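Questions fréquentes - le linge de maison Florkell

Quelle est la taille de la grande serviette ?
Elle mesure 2 mètres de long. La référence du modèle blanc est 2905.

Comment laver les serviettes blanches ?
Nous conseillons un lavage avec du blanc seulement, sans adoucissant. L'adoucissant rend le tissu moins absorbant.

Peut-on les mettre au sèche-linge ?
Oui, à température basse. Sortez-les vite et secouez-les bien avant de plier.

Comment plier une serviette longue ?
Posez-la sur une table et pliez dans le sens de la longueur, une bande sur l'autre. Lissez chaque pli avec la main - les extrémités se froissent facilement, on les arrange à la fin. 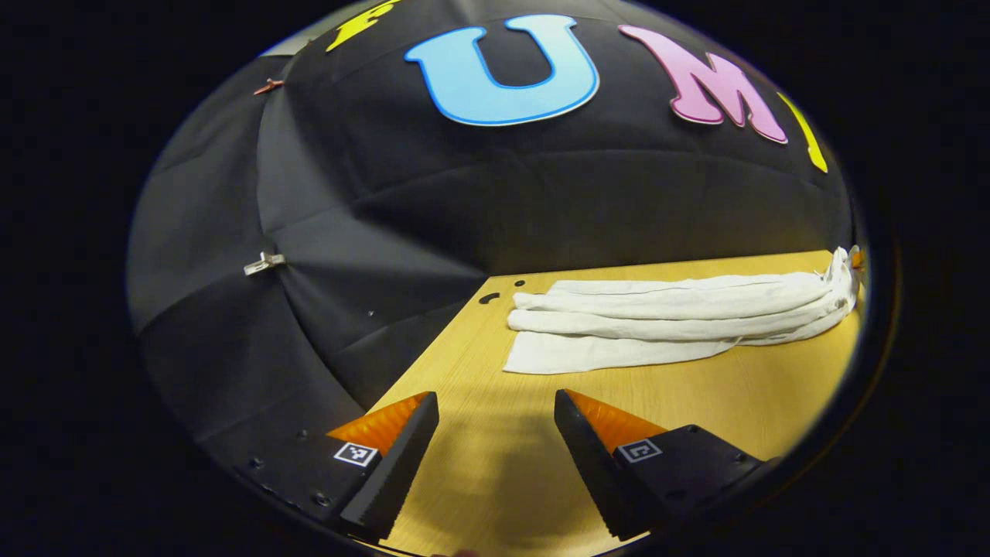
Puis-je retourner un article déjà lavé ?
Non, malheureusement. Pour un défaut de couture, écrivez à Beca Wynne au service clients, avec votre numéro de commande.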